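Bundico Demonstration Station, Kitchen Configuration

Product overview

The Bundico Demonstration Station is a complete bench-scale system for recording manipulation examples in domestic settings. It is supplied to research groups, training providers and manufacturers who need a steady supply of consistent, well-labelled demonstrations for a learning system and who do not wish to assemble the recording equipment themselves.

The Kitchen Configuration is the most widely ordered of the three configurations. It includes the operator controls, the recording unit, the overhead and side mounts, the Prullden session software and a printed operator's manual. Arms and grippers are ordered separately. The station accepts most tabletop arms with a reach suited to a standard counter, and a compatibility list is available on request.

Specifications on this page apply to stations shipped after 2023-02-24. Owners of earlier units should refer to the manual that came with their equipment, as the recording unit and the power supply were both changed.

What is included

Operator controls, one pair, with wrist rests and spare grips
Recording unit with removable storage
Overhead mount and two side mounts, with clamps
Foot pedal for starting, ending and discarding an episode
Prullden session software, licence for one station
Jiang calibration board and carrying sleeve
Emergency stop with a three-metre lead
Operator's manual and laminated quick reference card

How a session is organised

Work at the station is divided into sessions, and each session is divided into episodes. An episode is one attempt at one task, from the moment the operator presses the pedal to the moment the pedal is pressed again. The recording unit holds up to 811 episodes at the default settings before its storage must be exchanged. Sites that record at the higher setting should plan to exchange storage at the end of each session.

Before the first episode, the operator chooses a task card in Prullden. A task card gives the instruction in a single sentence, the objects required, the starting arrangement and the condition for success. The Kitchen Configuration ships with 144 task cards. They cover placing, pouring, opening, stacking, wiping and sorting, and any of them may be copied and edited. Sites may also write cards of their own. We recommend that each new card be tried by two operators before it enters regular use, as wording that seems plain to its author is often read differently by a colleague.

When an episode ends, the operator marks it as a success, a failure or a discard. Failures are kept. A discard should be used only where something outside the task has spoiled the recording, such as an interruption or a loss of power to the arm. Discarded episodes remain on the storage until the session is closed and can be recovered by the site supervisor.

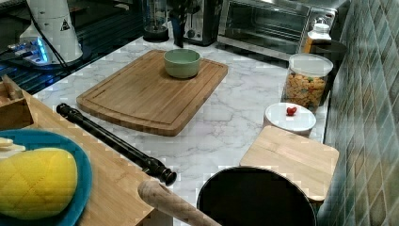 Scene preparation is the part of the work that most affects the value of the finished collection, and the manual gives it a full chapter. A learning system trained only on bare counters and a single bowl will have had little practice with the counters people keep at home. The task cards therefore separate the target objects from the surrounding objects, and ask for a fair number of the second kind. A card for placing food in a bowl may name the strawberry on its white dish as the item to be moved and the pale green bowl on the large cutting board as the destination, leaving the toaster oven, the jar of fish-shaped crackers and the scored mango half as surroundings. Items that have no business in a kitchen are also permitted, and a recorder laid across the edge between counter and tabletop is a perfectly acceptable surrounding object provided it is entered in the scene record. Surrounding objects should be changed between sessions. Target objects should be changed in position at every episode and in kind as often as stocks allow.

The scene record is completed once for each arrangement. It takes the name of the site, the operator's initials, the task card number and a list of the objects on the work surface. Prullden will suggest names from the site's own object list, and operators are asked to accept a suggestion where one fits so that a bowl is not entered under four different names in the course of a week. Where an object cannot be named with confidence, the entry "unidentified container" or "unidentified utensil" is preferred to a guess.

Lighting, surfaces and mounting

The station is intended for ordinary rooms and does not require special lamps. Daylight is acceptable. Strong changes in daylight during an episode are recorded faithfully and need not be corrected, but the site should avoid holding every session at the same hour.

Glossy counters, glass stovetops and metal appliance fronts all produce reflections. These are common in homes and should be left in view. The one exception is calibration, when the board must lie flat on a dull surface away from reflective fronts. A cloth is adequate.

The overhead mount clamps to a shelf, a beam or the optional Claltent floor stand. The side mounts clamp to any edge between 19 mm and 60 mm thick. Stone and tile edges should be protected with the rubber pads supplied. The mounts must be tightened and the calibration repeated whenever the station is moved, and also after any collision strong enough to trip the arm's own protection.

Food and liquids

Real food may be used at the station and is encouraged for cutting, serving and sorting tasks. Soft fruit in particular gives operators and learning systems alike a kind of contact that plastic models do not provide. Food used in recording must not be eaten afterward, and must be removed from the work surface at the close of each session. Sites are asked to keep a written note of allergens present.

Liquids should be limited to what the task requires. The operator controls and the foot pedal are splash resistant. The recording unit is not, and must stand at least 500 mm from any open container. Power leads belonging to household appliances should be routed away from the arm's path - an appliance does not need to be plugged in to serve as part of a scene, and in most cases should not be.

Operator training

Each purchase includes one day of training at the customer's site for up to four operators. The morning is given to the controls, the pedal and the emergency stop. The afternoon is given to scene preparation, scene records and the marking of episodes. Operators record a practice session before the trainer leaves, and the trainer reviews it with them.

"New operators tend to work too neatly," said Laiba Marwat, who leads training for Bundico. "They clear a space, line everything up and move in straight lines. We ask them to reach for the bowl as they would at home, around the toaster if the toaster is there."

Further training days may be booked separately. A refresher is advised where a site has not used the station for three months or has replaced more than half of its operators.

Data handling

All recordings belong to the customer. The station does not need an internet connection and sends nothing to Bundico. Software updates are supplied as a download or on a storage card by post.

Episodes are exported with their task card, scene record and outcome mark attached. The export format is described in an appendix to the manual. Customers who require a different format may ask for a conversion script, which is supplied at no charge for the formats we already support and quoted for others.

Where a person other than the operator may be recorded, the site is responsible for notice and consent. A sample notice is provided with the station.

Specifications

Work surface covered: 1,200 mm by 800 mm
Mounting edge, side mounts: 19 mm to 60 mm
Minimum distance, recording unit to liquids: 500 mm
Episode storage, default setting: 811 episodes
Task cards supplied: 144
Colour: light grey, with charcoal controls
Warranty: two years, parts and labour

Care and servicing

Wipe the controls and mounts with a damp cloth after each session. Do not use abrasive cleaners on the calibration board. A board that is scratched or bent should be replaced, and replacement boards are sold singly.

The recording unit should be returned for service every two years. A loan unit is available during servicing if it is booked in February for the calendar year. Outside that period loan units are offered as stock permits.

Ordering and enquiries

Orders are accepted from organisations only. Please state the arm to be used, the number of operators to be trained and whether the floor stand is required. Written quotations are valid for 60 days.

Questions about compatibility and installation should be addressed to Arvid Halvorsen, Product Manager, Demonstration Systems. Questions about training dates should be addressed to Laiba Marwat.

Related products

Bundico Demonstration Station, Workshop Configuration
Bundico Demonstration Station, Laundry Configuration
Claltent floor stand
Jiang calibration board, replacement
Prullden session software, additional station licence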